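Heltgate Automation Lab, Unit 3: Lost Grip on Soft Goods
Reading before lab: Vieira handout, folding task

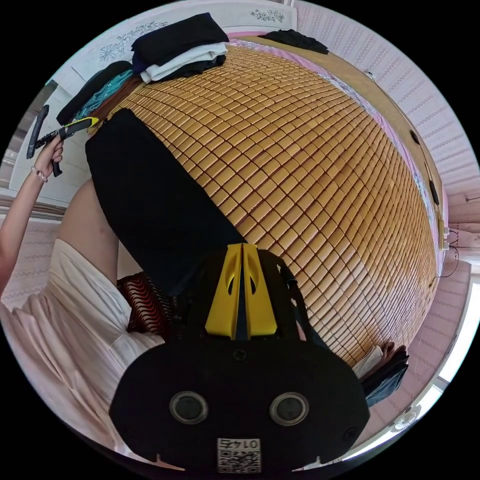 Fault: the fingers report closed, but the fabric has slipped out. In the October runs this occurred in 15 of 51 grasps, mostly on thin dark cloth.

Cause: the controller checked finger position only. A closed reading does not confirm a hold.

Required: recheck finger gap after lift. If it reads zero, stop and log the grasp.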